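The Old Desktop Gets Another Year

July 30, 2018

I had promised to stop fixing the old desktop in March. I told the whole household so, in the tone people use for quitting sugar. Then Tirden, the photo program I have used forever, announced that it would no longer run on anything but a proper computer, and back under the desk I went.

First job was dust. I'd put off buying a can of air, so I drove to Plestell, paid too much, and came home with the can plus a packet of cable ties I've wanted for years for no good reason. The side panel came off after the usual argument with the last screw, which has been the wrong screw since I lost the right one.

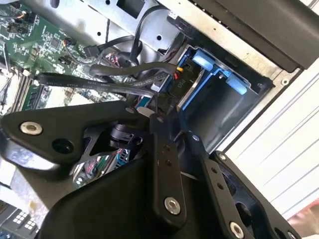 My feelings about cables are well known in this house. A data cable is always either a hand too long or a finger too short, and the long ones lie across everything you need to get at. I like to trace each one from end to end before I unplug anything - a habit picked up the evening I put it all back together and had a plug left over.

Memory was the real reason for the trip inside. Hekora had a used module for 17 dollars, and a new computer that would do the same job was 1,749, so you can see how the promise got broken. Seating memory still makes me nervous. You have to push harder than seems decent, and the click sounds exactly like something snapping.

I wrote down where each plug goes on the back of a Salinas takeout menu. The menu now lives in the desk drawer with the spare screws, none of which fit.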